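### 4.2 Setting up the hand-held unit and keeping it in shape

I've put off writing this section longer than any other in the paper, mostly out of embarrassment at how much of the Melnyk project went into tightening screws. But the reviewers of our workshop version asked how the hand-held gripper was set up and maintained between recordings, and it's a fair thing to ask. The unit in question is the one we call Clemesska. It's the only one we had for the whole study, so everything below is about a single machine, with all its quirks. 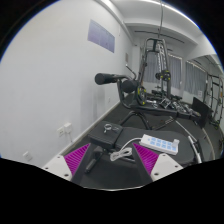
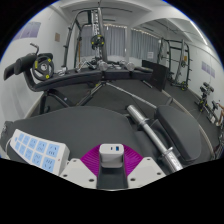
**Figure 4.** Two views from the camera on the hand-held gripper. The power strip and the cable tower are in both.

I start every session with the finger check, and I want to go through it in some detail (sorry!) as it's the step that paid off most. The fingers have to meet in the middle, they have to meet at the same height, and they have to come apart again without sticking. That's three things, and a unit can pass two of them and still give you recordings that are no good on the arm. I close the grip slowly with the unit resting on a table and look at it from the side, then from the tip, then I open it and do the same thing again with a strip of printer paper in between. If the paper slides out on one side and holds on the other, the mounts have shifted. The mounts are the white plastic parts under the magenta pads in the first view of Figure 4, and the small dark holes you can see in them are the screw holes I keep going on about in this section. I check those screws by hand, with the short driver, and I never use the power driver on them. I did once, early on, and stripped one, and we spent the rest of that afternoon waiting for glue.

The pads themselves need less care than I expected. They're ribbed and soft enough to bend around what they grip, and dust is what gets to them. Carpet lint is the worst kind. It packs in between the ribs, and after a while a pad that used to hold a smooth handle just fine starts to let it creep. I brush the pads out with a dry toothbrush, ribs first and then the contact face, and wipe the face with a damp cloth. We tried rubbing alcohol for a few weeks in August and stopped, as the pads felt a little slick afterward. I can't claim we tested that properly. We just went back to water and were happier.

One thing I'd do differently next time is mark the pads. For a good while we swapped them left for right whenever they came off for cleaning, without writing it down, and so we can't say which pad wore on which side. Later on I put a small dot of paint on the back of each one. It takes no time at all, and I wish I'd thought of it in the first week.

#### 4.2.1 Camera and lens

The camera is a wide fisheye, and the picture it gives is a circle with black around it. We hide the lower part of that circle with a fixed mask. The mask has to line up with the gripper body, and if the camera turns even a little in its holder the mask no longer covers what it should. So before anything else gets recorded I take a still, lay the mask over it on the laptop, and look at where the fingers come up from the bottom edge. They should be evenly placed on either side of the center line. If they aren't, I loosen the holder, nudge it, tighten it and take another still. On a good day that's one try. On a bad day I've been known to go get a coffee halfway through.

Lens cleaning is dull but it matters more than I'd have guessed, and the reason is windows. With daylight behind a curtain, a thumbprint that you'd never notice in our lab at Skenside turns into a pale smear over half the room. I carry two cloths, one for the lens and one for everything else, and they're different colors so that I can't mix them up. (I have mixed them up.)

We redid the full lens calibration every 80 recordings, plus any time the unit had been dropped or the holder had come off. The board we used is a plain printed checker pattern glued to glass. I shot 30 stills of it each time, walking the board out to the edges of the circle, where the stretch is strongest and where a lazy calibration goes wrong first. Straight walls bend a lot out there. You can get a feel for it from the long white wall on the left of the first view, which sweeps around like the inside of a bowl.

#### 4.2.2 Power and cables

I'd split our lost time into two piles, the fingers and the cables, and the cables would be the bigger pile. The charging lead was the single part we replaced most often. It got bent at the plug end, always at the same spot, from being packed in a hurry. What helped was a simple rule: the lead goes into the case first, in loose loops, and the unit goes in on top of it in its foam. Before that we did it the other way around and the lid pressed the plug flat.

The port check goes with this. I look into the port with a flashlight and clear out any lint with a wooden toothpick, with the unit switched off. Then I plug in, wiggle the lead gently, and watch the laptop for the connection dropping. If it drops, that lead goes in the bin right there. I used to keep the doubtful ones "for emergencies," and all that did was bring on the emergencies.

The same care should go to wherever you're working. A recording site full of metal bars and padded edges has a lot of things to snag on, and I try to walk the path I'm going to take with the unit once, empty-handed, before I start. In a room laid out like the one in Figure 4, with a barbell running between two pads in the second view, I'd want to know ahead of time which side of that bar I'm going to reach past. Knocking a finger tip on steel doesn't usually break anything, but it does shift a mount, and then you're back to the strip of paper.

#### 4.2.3 What broke, and how we fixed it

We kept a log through the study, a shared sheet with one line per fault. It runs alongside 2151 recordings in all. Most lines are small stuff: a loose screw, a dirty pad, a lead. The one repair that really stopped us came at recording 653, when the left mount cracked through one of its screw holes. I hadn't dropped it. My best guess is that the hole had been overtightened many times over (by me, in all likelihood) and had simply had enough.

Our spare mounts came from Comwood, and the first batch was a hair too thick. They fit, but the fingers no longer met at the same height, so the unit passed the paper test in the middle and failed it at the tips. We sanded the back face of the new mount on a flat glass plate, a few strokes at a time, checking after each round. It worked, and the sanded mount stayed on to the end of the study. We threw out the recordings made on the day of the crack and the day before it, as I couldn't tell from the video when the crack had started.

After that I changed two habits. I stopped tightening screws that weren't loose, which sounds silly written down, but a checklist that says "tighten screws" will get you exactly that. Ours now says "touch each screw, turn only if it moves." The other change was to write down the open and closed finger width at the start and end of every session, using the marker readout on the laptop. A slow drift in those numbers showed up twice more before the study ended, and in both cases the screws at the base of the right finger had begun to back out.

The full checklist is in Appendix B, in the order I go through it. Anyone building a similar unit should expect to change it. The lens and port steps will probably carry over as they are, and the finger steps depend a lot on how your own mounts are made.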